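Can I dehydrate zucchini for long-term storage without blanching it first?

Posted in Food Storage & Preserving
117 views

Eyvindur Thygesen
20 Mar 2026

Hi all! Last July the garden went completely nuts and I gave away more zucchini than I care to admit. This year I want to dry it and put it up in jars for winter soups. I have a Lauritsen dehydrator (the old round kind with stacking trays, no timer) and a shelf in the basement that stays cool and dark.

My neighbor blanches everything. My mother never blanched a thing in her life and her soups were wonderful. Do I need to? And how dry is dry enough? I had a batch of Mumitz peppers go moldy on me two years ago and I'd hate to repeat that with a whole season of squash.

Ketill Þrastardóttir
Member, 306 posts

Oh, you are going to love dried zucchini! It shrinks down to nothing, and a quart jar holds a ridiculous amount of it.

You can skip blanching. I've done it both ways, and the blanched slices keep a nicer color and soften faster in the pot, but the plain ones are perfectly good in soup. Slice them a quarter inch thick, keep them even, and run the dehydrator at 125 to 135 degrees. With no timer, just start in the morning so you're home to check on it, and swap the trays top to bottom every few hours.
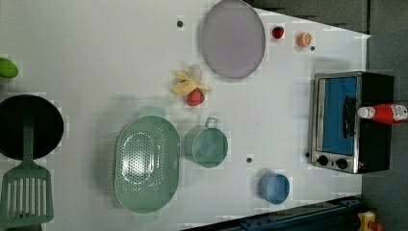
For doneness, pull a few slices and let them cool all the way before you judge. They should be brittle and snap. If one bends, give the whole batch more time. My guess is your peppers were a little leathery in the middle when they went in the jar.

Then condition them - fill the jars loosely, put the lids on, and shake them once a day for a week. If you see any fog on the glass, back on the trays they go. Mold means the jar gets tossed.

gonport_gardener
Member, 56 posts

Agree with the above. I grow Sindurine, a yellow one, and it dries beautifully!! I throw an oxygen absorber in each jar but only after the conditioning week. Also label them, dried zucchini and dried cucumber look the same and one of those is not good in chili

sproutcellar
Member

no blanching here either, never had a problem. mine go in the freezer though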